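Keeping a Big Wooden Board Flat, Clean and Nice to Work On

I have owned a lot of cutting boards, and for years I treated every one of them badly. I left them in the sink, I leaned them wet against the backsplash, and one poor thing went through the dishwasher on the pots setting and came out shaped like a potato chip. So when I finally bought a large maple one from Jakab, the little kitchen and hardware place near us, I promised myself I'd do it right. It cost me $86 and I winced the whole way home. That was five years ago, and it's still flat enough to roll pie crust on!

A lot of you wrote in after the September post about rolling pins and asked how I look after mine, so I've put all of it in one place.

Before you use it at all

Wipe a new board with a barely damp cloth, let it dry overnight standing on its edge, and then oil it. Then oil it again the next day, and the day after that. I know the label on some of them says "pre-oiled" and I ignore it every time. New wood drinks the stuff. You'll put on what looks like way too much and by breakfast it's gone.

Food-grade mineral oil is what I use, the plain kind from the drugstore. It's the same as the fancy bottles with a wooden spoon drawn on the front. Please don't use olive oil or any other cooking oil, because it goes sticky and then it smells like an old pantry (ask me how I know).

Do both sides. And the edges! If you only oil the top, the bottom takes up moisture from the counter and the top doesn't, and that's how you end up with a board that rocks when you chop.

Everyday washing

Hot water, a drop of dish soap, a soft brush, rinse, done. I wash both faces even if I only used one. Then I dry it with a towel right away and stand it up somewhere air can get to both sides. I have an old wire letter rack at the end of the counter that does the job, and a big board will stand happily enough on a dry towel with its back to the wall if you tip it out a few inches.

No soaking. No dishwasher. If something has dried on hard, lay a wet cloth over that spot for a few minutes and then scrape it off with a plastic dough scraper.

For raw chicken I use a separate plastic board that can go through the machine, and I've never felt bad about it.

Know your seams

Most large boards are made of planks glued side by side, and the joints are the first place you'll see trouble. Run a fingernail across them every month or so. You want to feel nothing. If your nail catches, the wood has started to move, and it's time for more oil and less water. A hairline gap can often be talked back together with a few coats of oil and a dry week. If you can slide a piece of paper in, it needs wood glue and clamps, and I'd stop using it for food until that's been done with a glue rated for it.
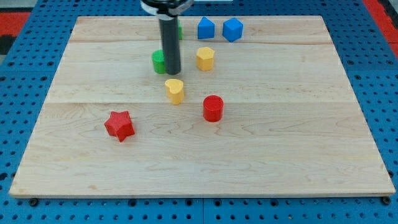 A large maple board with its wide planks and faint seams, lying flat on blue pegboard.

Stains and smells

Coarse salt and half a lemon takes care of almost everything. Sprinkle the salt, scrub with the cut side of the lemon, leave it for five minutes, scrape off the gray mush and rinse. It works on onion, it works on garlic, and it does a pretty good job on beets if you get to them the same day. Turmeric is another story. I have a yellow smudge in one corner from a Tuesday curry that I've just decided to live with.

For dark rings from a wet can or a cast iron pan, try a paste of baking soda and water first. If that doesn't shift it you'll have to sand.

Sanding (it's not scary)

Start with 120 grit if there are deep knife marks, or go straight to 220 if it only feels fuzzy. Always go with the grain, use a block so you don't dig a hollow, and wipe the dust off with a damp cloth. The damp cloth will raise the grain again, which feels like a step backward, so let it dry and give it one more light pass. Then oil, oil, oil, like it's brand new.

I do mine once a year and it takes less time than cleaning the oven.

The wax part

After the oil has soaked in I like to rub on a little board cream. I make my own with one part beeswax to four parts mineral oil, melted in a jar set in a pan of simmering water. Stir with a chopstick, pour into a small tin, let it set. My first tin was an old Merkier cookie tin and I'm still using it. The cream makes water bead up, and the leftover bit on the cloth is great on wooden spoons and rolling pins.

If it's already warped

Put it hump side up on a damp towel, lay something heavy on top, and check it in the morning. Mine from the dishwasher never recovered, but I saved my sister's bread board this way in two nights. Once it's flat, dry it slowly on its edge, well away from the heater, and oil it the minute it feels dry to the touch.

Next time I'll do knives, including the pull-through sharpener I've been arguing with all summer.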